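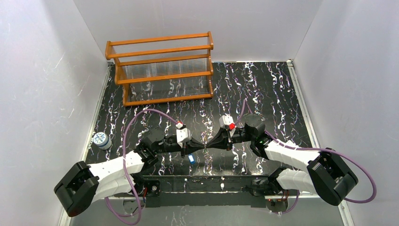 Two-arm cell in its enclosure, with the rack at the back wall.

Shared workshop forum > Builds in progress > Two-arm cell, cable routing and key handling

Posted by pornthip_w
Saturday, September 9, 2023

Members are invited to comment on the present state of the two-arm cell. Both arms are mounted on the front bar, and the cables run outside the links. The intended task is the sorting of the workshop's locker keys by tag color. I would ask that replies address the cable routing first – it must be settled before the arms are run unattended.

Posted by gill_m

The external loops should be shortened. On the Kusside build we lost 7 connectors to snagging before the routing was changed. I recommend a clip at each joint and a fixed anchor at the base.

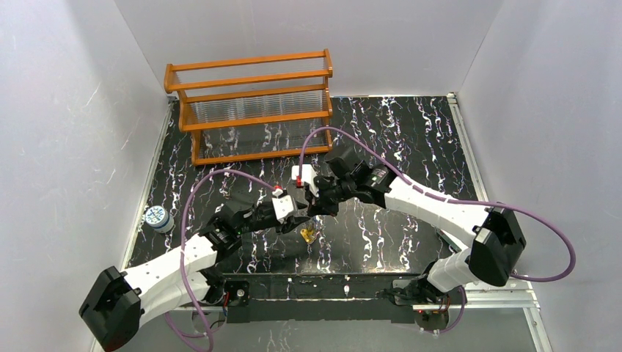 Purple cables along both arms, grippers close together over the table.

Posted by phong_giap

I must respectfully disagree with the previous reply. A short cable is placed under load whenever the wrist turns fully. My own arms have completed 500 cycles with generous loops and no failure. The anchor at the base I do support.

Posted by pornthip_w

Both positions are noted. I will fit the anchors and leave the loops as they are until the next trial. The second matter is the grip. The pads are felt over a rigid backing, and I am undecided whether felt is suitable for thin metal parts.

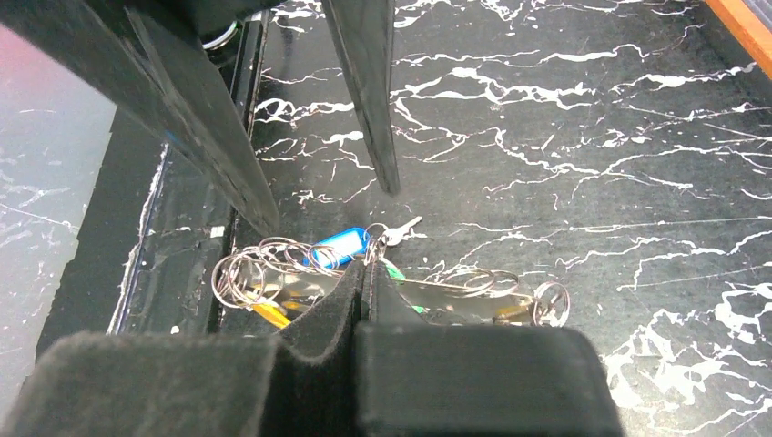
Felt is gentle on the tags, but it offers little purchase on a flat key. Ilaria Gentile has proposed silicone strips from Salameh. I would welcome experience from any member who has used them.

Posted by a.guerin

We used silicone from February onward. It holds well and collects dust, so it requires regular cleaning. Please also reconsider the speed limit. A setting of 300 in the Prondix controller is too high for two arms sharing one table.

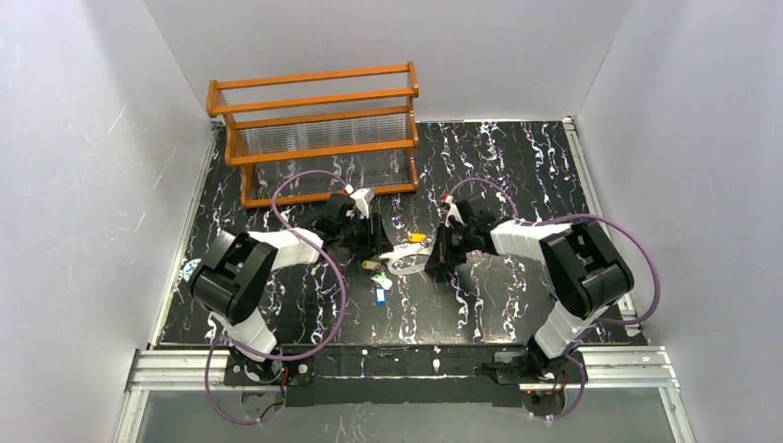 Speed is a secondary concern in my view, and the order of picking should be decided first. Tags present a broad face to the gripper and are easier to locate. With the blue tag and the brass-colored key both lying on the table, I would have the arms take the tag first.

Posted by gill_m

I do not agree that speed is secondary. Two grippers working that close to each other should be limited before anything else is tuned.

Posted by pornthip_w

The limit will be reduced to 27 for the next trial. Results will be posted in this thread.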